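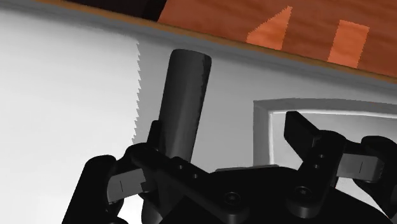 A grey cylinder in the grip of a black robot hand (computer render)

Home About Archive Local stuff Contact

The Prondorex business, and why I'm still cross

4/20/22

I said last July that I was done writing about Prondorex, and I meant it at the time. Then the council papers came out and I read all of them in one sitting with a pot of tea going cold next to me, so I'm sorry, you're getting another one.

Quick catch-up if you're new. Prondorex has had the contract for Pendham's street lighting for years. It was renewed without going out to tender, on the say-so of a senior officer who had been to the firm's hospitality box at the races beforehand. The visit was never declared. When a local resident, Yuk-lan Hsu, asked for the gifts register under freedom of information, she was told there was no entry to find. Well, no! That was rather her point.

The new papers put a price on the hospitality: £655 a head, and there were two visits. I know what some of you will say, because you've said it to me in the Co-op. It's not a fortune. Nobody bought a yacht. But I used to work in a school office and I had to write down a box of Quality Street from a parent. I wrote down a candle once. If I could manage that on my wages, a man signing off lighting for a whole town can manage to write down lunch and a day at the races (with transport, according to appendix C, which is the bit that really got me).

What makes me want to chew the table is how the argument has gone since. The council leader's statement is four paragraphs long and three of them are about jobs. Prondorex employs local people, the depot matters to Pendham, now is not the time. And the letters page has swallowed it whole. We've spent a fortnight on whether Yuk-lan is "difficult" and whether she has "an agenda", as if her manner on the phone had any bearing on who paid for whose lunch. I've met her. She's quite brisk. So what?

I do care about the depot, by the way. My neighbour's lad works there and he's a lovely lad, and he didn't go to the races. If the contract had been put out properly, Prondorex might well have won it fair and square and he'd be exactly where he is now. Or Hrytsenko might have got it, and somebody would still have to go up the ladders. The jobs come with the lamp posts, as far as I can see.

Henk Baert, who was on the council years back and still comments on here (hello Henk), emailed to tell me I'm being unfair and that the rules on hospitality were "widely misunderstood" then. I went and looked the rules up. They're 12 pages long, and the part about declaring gifts is on the first one, in bold.

There is a petition asking for an outside auditor. It needs 3,000 names before the full council has to debate it, and there are paper copies at the library and on the counter at Gemel, next to the till. You do have to live in Pendham to sign, so thank you to my sister in Leeds but please stop trying.

I've also written to the monitoring officer asking whether anyone else went on those trips, as the appendix only says "and guests". I've had the automatic reply. I'll put the proper one up when it comes, whatever it says, and I've left comments open on this post, but please keep it civil about Yuk-lan or I'll take them down.

Shares: 12 | 2 comments

This site uses cookies to remember you and count visits. Carry on reading if that's fine with you. OK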